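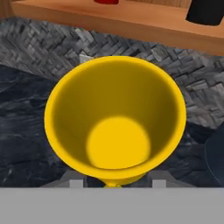

The yellow cup in Meron's simulator, as the gripper sees it.

Meron Workneh had the sim running when I got to the Grollach workshop, and she kept nudging the stem of that cup while we talked. Her arm is called Asfaw, and the real one was sitting in pieces on the next bench!

"I do all my grabbing in software first," she told me. "Motors cost money. Fake cups are free."

She's done 1188 simulated grasps since April, and she keeps a tally in a notebook (of course I asked to see it). Why a goblet shape, though? I'd have started with a box.

"Cillian said the same thing! But I like the stem. You get two fingertips either side of it and you have to be fussy about height."

The floor textures are her doing too, the zigzag stone and the dark marbled stuff. She swaps them around so the software doesn't get attached to one background. Roughly 80 combinations so far, and she wants more.

I asked when the real gripper goes back on. "When Chaltu gives me back my screwdriver," she said, and went back to the stem.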